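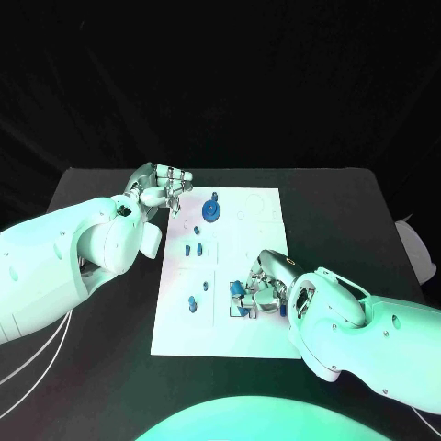 Counting Punches: Does the Jab Win Amateur Rounds?

Project report by Anca Olteanu and Tincuța Pană
Sports Science, second year
Submitted March 29, 2026

Why we picked this

We both started boxing at the Lungu gym last fall, and the first thing every coach there shouts at you is "jab!" You hear it so often that you stop asking if it's true. Tincuța was getting told to jab more after every sparring session, and she wanted proof. So our question was simple: in amateur bouts, does the boxer who lands more jabs usually get the round?

We were really excited about this one because it meant watching a lot of boxing and calling it homework.

What we did

The gym keeps recordings of its club shows, and the head coach let us use all of them from the last two seasons. We watched 80 rounds. Every bout was three rounds, but a few were stopped early, so the total doesn't divide evenly. We left the unfinished rounds out.

For each round we wrote down four things for both boxers: jabs thrown, jabs landed, other punches thrown and other punches landed. Each of us scored every round alone, with the sound off so the crowd couldn't sway us. Then we compared sheets. If our landed counts differed by more than three, we watched the round again together at half speed.

We logged everything in Stakulard, the free version, which only lets you keep 2000 entries in one table. We hit that limit in February and had to split the data in two, which cost us a whole evening of fixing formulas. Next time we would plan the table before typing anything into it!

The round winners came from the judges' cards. When the judges were split we took the majority.

What counts as landed

This was harder than we expected. A jab that touches a glove and then slides onto the forehead – is that landed? We argued about it for most of the first week. Our final rule was that the knuckle part of the glove had to reach the head or body without being blocked first. Anything we couldn't see because the referee or the other boxer was in the way was marked "unclear" and left out. We ended up with 103 unclear punches, nearly all of them from close range, so jabs were hurt less by this than hooks were.

What we found

The boxer who landed more jabs won well over half of the rounds, so the coaches have a point. But the boxer who landed more punches of the other kinds won even more often. When one boxer led in both, the judges gave them the round almost every time.

The part we loved was the rounds where the two counts disagreed. There were 12 of these, with one boxer ahead on jabs and the other ahead on everything else. The jabber won only four. We went back and watched all of them again, and in three of those four wins the jabber was the one moving forward. In the rounds they lost, they were mostly backing up.

We also noticed that jabs thrown mattered far less than jabs landed. One light heavyweight threw them nonstop and hardly touched anybody, and he lost all three of his rounds.

Problems

All the footage comes from one gym's shows, and home boxers are in most of it. We also know some of these people, which may have made us kind to them. The camera was in the same corner every time, so punches on the far side were harder to judge. Twelve rounds is a small group to say anything big about, and we don't want to claim too much from it.

Judges also look at more than punches, such as defense and control of the ring, and we had no good way to measure that.

What we would do next

We'd like to add a simple mark for who is going forward every ten seconds. Two camera angles would help a lot too. Sulley, the other club in town, has said we can film at their summer show, and we have already asked to borrow a second tripod.

Tincuța is jabbing more now, and she has started throwing the right hand behind it.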